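Interior Finishes II: Course Handout 2
Work Surfaces and Edge Treatment
Kincaid School of Design, Stokton Campus 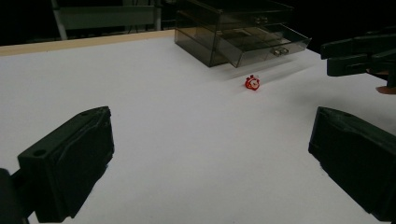
Sang Kiều asked at the close of the previous lecture whether the edge of a table deserves a lecture of its own, given that clients choose the top first and accept whatever edge the supplier offers. The question is a fair one and sets the order of these notes.

1. Why the edge matters
The edge is the part of a table that users touch most often. It meets forearms, bags and chair backs, and it is usually the first part to show wear. It also sets how thick the top seems from across a room. A pale wood strip beside a white surface softens the change in color. A strip matched to the top hides the joint but shows chips more readily.

2. Sheen and light
Matte surfaces scatter light and reduce glare at reading height. They do not remove uneven lighting. A single lamp will still leave one part of a white top brighter than another, and students should judge samples under the lighting planned for the room. Gloss finishes are easier to wipe but are not recommended for study areas.

3. Terms used in this course
Lipping: a solid strip fixed to the edge of a panel.
Banding: a thin strip glued to the edge.
Arris: the sharp line where two faces meet — normally eased by light sanding before finishing.

4. Case reading
The Bernurden reading room was refitted with 64 tables after the original banding lifted at the corners. Read Anika Mbeki's account in the course packet, with attention to her remarks on glue choice and on cleaning routines.

5. Assignment
Prepare an edge detail at full scale for a table top 18 mm thick. Label all materials and state the order of assembly. Drawings are to be left in Room 484 by noon. Questions about the drawing standard should be directed to Marcus Mercado.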